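Gripper Two upkeep meeting, Letholm workroom
Saturday, March 17, 2018

Present: Nandi Magagula (chair), Róisín Mac an tSaoi (notes), two operators from the morning shift
Apologies: Mokgethi bench staff

1. Notes of the last meeting
Accepted with one change. The spare finger set was ordered from Prukholm, and the earlier notes had it coming from Mulia.

2. Finger wear
Nandi reported that the old ribbed fingers on Gripper Two had been taken off after one of them began to tear at the base. The tear started at the lower screw and ran up into the second rib. The other finger looked sound but was changed too, so that both sides bend the same. Old pair bagged and put in the returns drawer.

It was asked whether fingers should be changed on a fixed schedule. Nandi would rather go by inspection. Agreed to keep inspection for now and look at it again in September. The operator who finds a tear is to stop and write it in the log, even if the tool still holds.

3. Side plates
The right plate had worked loose twice. The screws were the wrong length and were bottoming out before they clamped. Replaced with the 6 mm ones. No thread lock is to be used until we know whether the new screws hold by themselves. Róisín to check them at the end of each shift and write down any that turn.

The plates also have to go back on in matching positions. There was some discussion about whether to scribe a line on each plate. One operator thought a line would be hard to see on white. A pencil mark will be tried first.

4. Camera
The lens had fingerprints on it at the start of two shifts. Operators are asked to pick the tool up by the handle. Cloths are in the top drawer and paper towels are not to be used on the lens. The camera mount was not touched during the finger change, and Nandi does not want it touched without her being told.

5. Grip check after the change
Agreed that a grip check follows any work on the fingers or plates, before the tool goes back to operators. The order is: close empty and look for a gap, close on a bottle standing upright, lift, hold, set down, open. The bottle should sit midway between the plates with a finger bearing on each side. If it leans or turns, take the fingers off and seat them again.

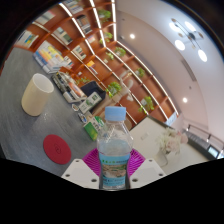 Róisín Mac an tSaoi
Minutes and tool upkeep, Letholm

The bottle check will be done with a labeled drink bottle, cap on and liquid inside. Empty bottles gave in too easily under the fingers and told us little about the grip. Nandi asked that the check be written on the log sheet with the initials of whoever did it.

6. Spares
In the drawer: 24 screws, one full finger set, no side plates. Nandi to ask Prukholm for the price of a pair of plates. Mulia quoted 23 days for the same part and this was felt to be too long.

7. Other business
The log sheet has no column for screw checks. Róisín to add one. The Mokgethi bench has asked for a copy of the grip check and will be sent item 5 as it stands.

Actions
Nandi: plate price from Prukholm
Róisín: screw checks, log sheet column, copy to Mokgethi
Operators: pencil marks on both plates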